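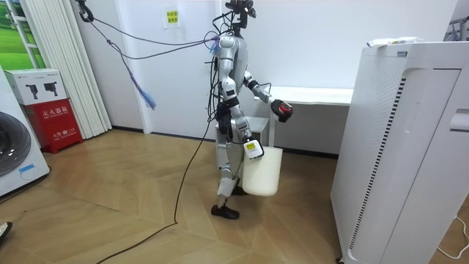 Reading time: 3 minutes (488 words)

Speaker notes: Demonstrating a carry-and-reach task by remote control

Slot is 20 minutes including questions. Leave the title up while people find seats. Introduce myself, credit Pongsak Nilsuwan for the retargeting work, then straight into the material.

Opening point. A demonstration is a recording of someone's decisions, sampled at a fixed rate. The policy inherits the hesitations along with the motion. Most of this talk concerns which hesitations are worth keeping.

Two ways to show the task. Kinesthetic teaching means a person holds the arm and moves it through the path. It gives clean joint trajectories and honest contact forces, and it suits a bench arm. On a biped that has to walk while it carries, a second body pushing on the arm disturbs the balance controller, and the disturbance ends up in the data. Remote control avoids that and introduces latency. State this plainly and move on. Someone from the Amberg session will want to argue for hybrid methods; defer to questions.

Terminology, say once. Operator: the person driving. Episode: one start-to-stop recording. Segment: a labelled portion of an episode. In the Hakau format, segments may overlap. In Kongkaew they may not, and the converter silently drops the shorter one. Pause here, as several people in the room will have lost labels this way.

[Next slide]

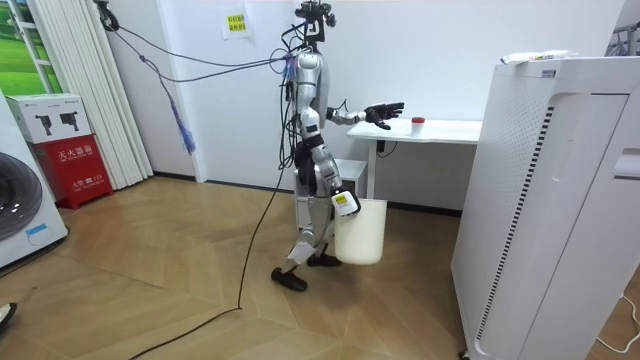
Operator workload is the limiting factor in two-handed mobile tasks. The person driving has to manage gait commands, one hand that must stay closed and one hand that must be free to approach an object, and attention goes to whichever changed most recently. With the bucket hanging from one hand at knee height, the grip on that side has to be held while the other hand opens towards the cup on the desk. We found operators relaxed the carrying hand without noticing. The fix in Drelleline is a grip latch: a short press holds the last commanded finger position until released. Record the latch state as its own channel. Do not infer it afterwards from finger angles.

Carried load. A suspended load swings, and its motion is coupled to the stride. Operators compensate by slowing down, which biases the whole dataset towards short steps. Vary the load between episodes and log it.

Viewpoint. Drive from the head camera only. If the operator can see the robot directly, they will use depth information the policy never receives. Expect the first day's success rate to fall. Accept it.

Cable management. Treat the tether as part of the workspace. Check its slack over the full walking path before recording, and brief whoever is minding it.

Numbers slide. 400 episodes retained after review, recorded at 30 frames per second. Reviewers rejected an episode for a latch error or a missing channel, never for a clumsy approach. Recovered mistakes stay in. If asked about failures, they are stored separately with the same labels.

Known gaps. One room, one floor surface, one desk height. No claim about stairs or carpet. Haptic feedback was not tested. The February build changes the wrist mapping, so older episodes need the conversion script before they are mixed with new ones.

Likely questions: latency budget (backup slide 2), operator training (backup slide 3), licence terms (refer to Pongsak). Repeat each question into the microphone for the recording.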